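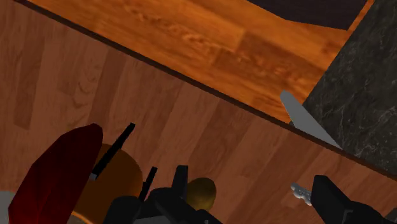

I bought Drimivstead for a long train trip and then didn't touch it until January, when a mate kept sending me photos of his harbour. Sixty hours later I've got a harbour of my own, a half-built rail line and a sore wrist. What a lovely game this is!

You play a surveyor sent to a cold inland valley with a mule, a theodolite and a very short list of instructions. The main job is mapping. You climb something, take your bearings, draw the lines in yourself, and the map is only as good as your sums. My first one had a river running uphill past the village of Fanar, and the game let me keep it. Settlers built a mill from that map. The mill was useless. I laughed for ages and then spent an entire evening putting it right.

Sota Kikuchi is credited as lead designer and I'd play anything with that name on it after this. There's a confidence in how little gets explained. The tutorial is over in ten minutes (a letter, a gate, a box of pencils) and from there you work it out. I didn't find the contour tool until well into the second chapter, and I was thrilled when I did.

The writing is a treat as well. Nedeljković, the ferry owner, starts out grumpy and monosyllabic, and I assumed he'd stay a shopkeeper with a boat. His storyline in the third chapter is the best thing in the game, and I'll leave it there so you can have it fresh.

Weather deserves a paragraph. Fog rolls in and your bearings go to pieces, so you either camp or guess. I always guess. The sound of the wind in headphones, at night, with the little stove ticking away... gorgeous.

Grumbles, then. The inventory is fiddly on a controller and the mule gets stuck on fences. Text is tiny on the telly, even at the largest setting. The Gommont pass, which you need to cross for the ending, has a fall of 110 metres and an autosave right on the lip of it, so make a manual save first. I lost a good hour there. Load times were fine on my ageing PC, though the frame rate dipped whenever the town got busy.

There are 400 landmarks to name and you can call them whatever you like. My highest peak, at 1,832 metres, is Mount Leftovers, and every character in the valley now says so with a straight face.

I finished the story last night and went straight back in to fix the eastern marshes. The rail line still needs a bridge.

Score: 9 out of 10. Played on PC, mostly with mouse and keyboard.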